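# Section 4, Handover of Objects 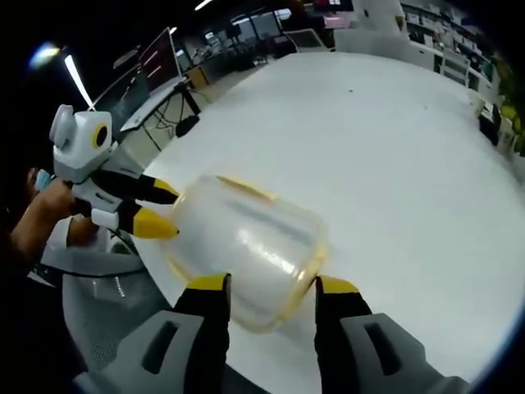

The rule at Feninard was that no object could pass from one gripper to another until the receiving party had established what the standard called "confirmed contact." I wrote the standard. I had been hired for three months to write it, and by April I had reached Section 4 and the end of my usefulness, in that order. Confirmed contact meant both fingers. The draft said so in bold. And there on the second page of the revision packet was a clear plastic jar on its side above the big white table, with yellow fingertips pressed to the lower part of it, and the other gripper coming in from the left with its upper finger touching and its lower finger merely in the neighborhood. I looked at that lower finger for most of a morning. Was "near" a kind of contact? The draft had no opinion, so I was going to have to get one.

I took it to the operators. There were two of them on shift, the tall one and the one who hummed, and they had been handing jars to each other since before I was hired.

"When do you let go?" I asked.

"When she's got it," said the tall one.

"How do you know she's got it?"

They looked at each other with real concern.

"She's got it," said the one who hummed.

I wrote this down. It came out as 4.2.1: *The releasing operator shall release upon determination that the receiving operator has acquired the object.* I was pleased with "acquired." It made the jar sound like a small company.

The trouble came from Sosumar, who were paying for the work and who had standards of their own, a binder of them, inherited from Ziltodus when they bought the place and kept the furniture. The Ziltodus binder held 1,358 numbered clauses. Clause 20 prohibited food at the table. Clause 100 prohibited food at the table. Somewhere in the middle was a clause permitting food at the table with written approval, and I came to believe that whoever had written it was hungry and had my job.

Sosumar's reviewer sent back my Section 4 with a single comment. *Define "got it."*

I had not used the words "got it." I had been very careful not to. The reviewer had simply read 4.2.1 and translated it back.

So on Friday I sat in a gray office chair and asked the operators to show me, slowly, with the jar. They did it slowly. Slowly, it turned out to be a different thing altogether. The tall one brought the jar up, the one who hummed stopped humming and reached, and both of them waited for the other to do what they had done every working day for a year. The jar hung there. The tall one looked at me. The one who hummed looked at me. I looked at the draft.

"Shall I release?" said the tall one.

"Have you made a determination?"

"I was fine until you sat down."

The jar hit the table, rolled, and went over the rounded edge onto the floor. It didn't break. Section 7 dealt with broken objects at length, with a form, and had nothing to say about objects that were all right. The one who hummed picked the jar up by hand, which was prohibited by 4.6, and I pretended to be reading 4.5.

We tried again after lunch. I faced the wall this time and listened. There was a click, a pause, another click, and then the humming started up again, somewhere in the second verse.

"That one was good," said the tall one.

"Both fingers?"

"I wasn't looking at the fingers."

I went back to my desk and opened the file. The project was called Lâm, and the template insisted on printing the name at the head of every page without the hat on its *a*, so the first thing I did was put the hat back, all the way through, by hand. It took until four. It was the best work I did that day.

Then I deleted 4.2.1. In its place I put: *The receiving operator shall say "got it." The releasing operator shall then let go.* I left the lower finger out entirely. I added a line asking observers to sit elsewhere.

Sosumar approved it on Monday with one comment, asking whether "mine" would also be acceptable. I asked the operators. They said they'd have to talk about it.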